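Does a juried show care how old the work is?

saltglaze_k

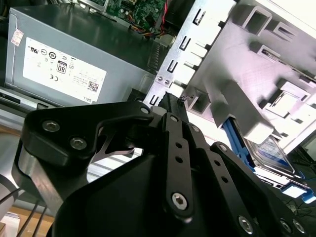
Inside the open case, from the bench

Okay, question for anyone who has entered the Clivell open call. I have two big linocuts I love, but I printed them years ago, and the form just says "recent work." How recent is recent?? Deadline is in August and it's 40 dollars to enter, so I don't want to get bounced on a technicality.

inkyfern
I got in with a piece that was four years old. They never asked! Put the real date on the label and send it.

moodleypress
Disagree with fern. My friend at Moodley Print Studio got a polite no for exactly that. Email them first, they answered me within 48 hours.

inkyfern
Or the jury just didn't like it, that happens too lol

moodleypress
Sure, but the email said "date of work" in so many words.

dustyplate
You could reprint the blocks on new paper and call it a new edition. I did that for Cosden.

saltglaze_k
Hmm, that feels a little sneaky to me? Same image, same block. But I'll email them tonight and ask about both. Thanks all!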